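Junard Watch Party 2: sync is solid, audio ducking is not

Posted 1/18/26

Junard's Watch Party 2 is a browser and desktop client for watching live sports with people in other places. Each viewer signs in to their own streaming account, and Junard lines up the playback and adds a video call along the side. The host picks the game and sends a link. Guests do not need a Junard account, but they do need a subscription to whatever service carries the broadcast.

I used it for two playoff games in January, with viewers in three time zones. One group ran the desktop client, the other used a browser. The call window was open for the full length of both games.

Sync is the main reason to use a product like this, and it works well. The client reads the position of each stream and holds everyone back to match the slowest one. On my connection the added delay was roughly 33 seconds behind the over-the-air signal. All viewers saw each snap close enough together that reactions on the call overlapped. If a guest drops out and rejoins, the client realigns that guest without pausing the others. The older version stopped playback for the whole room.

The delay has a cost. Score alerts on a phone will arrive before the play does, and Junard has no control over that. Turn them off before kickoff.
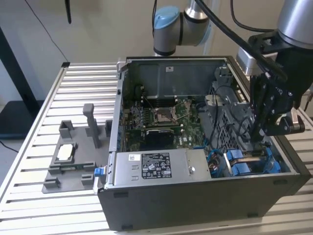
Flerholm wrote in to say that the delay was never a problem in their group, but that the desktop client used far more memory than the browser version and that the call froze whenever a replay started. They fixed it by turning off hardware decoding under Playback, Advanced. I could not reproduce the freeze. The memory use I can confirm: the desktop client climbs slowly during a game and does not come back down until it is closed.

Audio is the weak part. The client lowers the game sound when someone on the call speaks, then raises it again. The threshold is fixed. A crowd in a guest's living room counts as speech, so the announcers fade out during most big plays. The only remedy is to switch ducking off and set the two volume sliders by hand — workable, but it should be adjustable.

The room limit is 300 viewers, though only the host and a small set of guests can be on camera. The rest get text chat. Chat can be delayed to match each viewer's stream, and this setting should be on by default. It is off.

Compared with Tindwood, Junard has better sync and a plainer layout. Tindwood has the better call audio and lets the host pass control to a guest, a feature Junard still lacks.

Recommended for small groups on wired connections, with ducking off.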